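Perception and Retargeting Software Checklist, Glove Capture Station
Project: Drotance
Site: Skollstead, kitchen area
Completed by: Wenjie Hou
Reviewed by: Verena Lanz
Date: January 11, 2020

Scope: marker tracking, glove driver, time alignment, retargeting to the hand model, log writer. Arm safety functions are on the Hernitz sheet and are not repeated here. Mark each line OK, OPEN or N/A. A line marked OPEN needs a comment and an owner.

Section A. Startup and configuration

A1. Software build matches the release tag in the station file. OK.

A2. Config loaded from the station directory, no local overrides. OPEN.
Comment: one override found, marker edge length set by hand in the user profile. Value is correct but the station file still holds the old one. A reinstall would bring the old value back. Owner: Hou.

A3. Glove driver starts before the tracker and reports all channels. OK.

A4. Camera intrinsics are from the wide-lens calibration. OK.
Comment: the tracker does not refuse a standard-lens file. It loads it and gives poses that look reasonable near the center and drift toward the borders. Add a lens type check to the loader. Owner: Lanz.

Section B. Marker tracking

B1. Hand cube detected with the open hand held still over the table. OK.

B2. Hand cube detected while gripping cloth. OK, with comment.
Comment: the cube sits on the back of the hand, so bunched cloth in the palm does not normally cover it. Dropouts start when the wrist rolls far enough that a single face is left at a steep angle. With one face the pose can flip between two solutions. The flip filter caught every case in the log except one.

B3. Flat marker sheet is not mistaken for the hand cube. OK.
Comment: ID ranges are separate in the config. Keep them separate. An earlier build shared a range and the hand jumped to the table.

B4. Sheet pose rejected when the sheet is not flat. OPEN.
Comment: the planarity test only runs when enough cells are decoded. A folded or tilted sheet with few readable cells skips the test and is accepted as the table plane. Suggested fix: hold the last good plane and raise a warning. Owner: Hou. 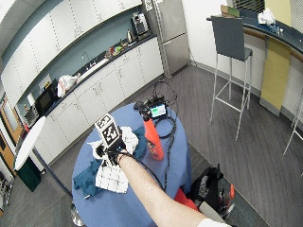 Item B2, gloved hand holding a white cloth or paper towel. Marker sheet for B3 and B4 on the table at left.

B5. Detection under window light, blinds open and blinds closed. N/A for blinds open.
Comment: not tested on this visit. Repeat before the July release.

Section C. Timing

C1. Camera and glove streams share one clock. OK.

C2. Offset between streams measured with the tap test and stored. OK.
Comment: measured 3 ms, limit is 5 ms in the station file.

C3. Buffer recovers after a glove disconnect. OPEN.
Comment: the connector was pulled on purpose during recording. The driver reconnected, but the aligner kept pairing new frames with the last sample from before the break for around 400 ms. The log shows these as valid. They should be flagged stale and dropped. Owner: Lanz.

Section D. Retargeting and planning

D1. Joint limits of the hand model applied after smoothing. OK.

D2. Grip state output does not chatter on soft objects. OK, with comment.
Comment: cloth gives small finger angle changes near the threshold. Hysteresis raised by one step. The spray bottle trigger was then checked at the same setting and short pulls were still reported.

D3. Planner rejects wrist goals below the table plane. OK.
Comment: depends on B4. With a wrong plane this check passes and means nothing. Do not sign off D3 for release until B4 is closed.

D4. Replay of a recorded session gives the same planner output in two runs. OK.

Section E. Logging

E1. Frame count in the log equals frame count in the video file. OPEN.
Comment: log 1,030, video 1,028. The two extra entries are at the end, written after the stop command. Writer should close on the stop timestamp. Low priority. Owner: Hou.

E2. Error messages name the module that raised them. OK.

E3. Disk-full behavior tested. N/A, covered by the Moser bench run.

Reviewer notes (Lanz)

B4 and C3 block the release. A2 can be fixed in the same commit as B4, both touch the station file. I do not agree with low priority for E1: the conversion script indexes from the end of the log, so the extra entries shift every label in the session. Please raise it to normal.

On B2, attach the log segment with the missed flip and add it to the regression set. Recheck sections B and C in full after the fixes; sections A and E by changed line only.

Status: not released. Recheck required.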